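Wrist camera shows the fingers closed but the gripper node reports 100 percent open 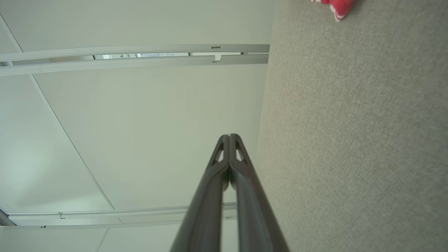
Skimholm replied: Before you touch the driver, check which direction your width value runs. Half the packages out there treat 0 as closed and the other half treat 0 as open.

Original question, tagged gripper, driver, state-reporting

I'm running the Risten driver on a two-finger gripper with the camera at the wrist. The fingers are together, as in the frame I posted, and the state topic says position 100. My planner reads that as open, so it skips the open command before a grasp and drives the closed fingers straight at the part. The raw register reads 1000. I have restarted the node and recalibrated twice and get the same thing.

Config is the default except for the port. The planner is Keogh, also default apart from the joint names.

Answer 1 (accepted)

Your raw register counts up as the fingers close. 1000 is fully closed and 0 is fully open. The driver divides by 10 and publishes that, so 100 means "100 percent closed." Keogh expects percent open. Neither one is broken, they just disagree.

Set invert_position to true in the driver config, not in the planner. If you flip it in the planner, the logged values stay backwards and anything else that reads the topic will be wrong too. Then check it by hand:

stop the planner
send open, read the topic, should be 100
send close, read the topic, should be 0
start the planner again

Commands go through a separate setting, invert_command. If open and close already do the right thing, leave it alone.

Answer 2

I had this, reinstalled everything and it went away. Might have been the cable.

Comment on answer 2: a cable fault would give you dropouts or error 3202, not a steady 1000.

Answer 3

Answer 1 is right. I would add a startup check that closes the gripper and refuses to plan if the reported opening is above 5. Ours is a few lines in the Skoltness launch script. Make sure there's nothing between the fingers when it runs or it will fail every time.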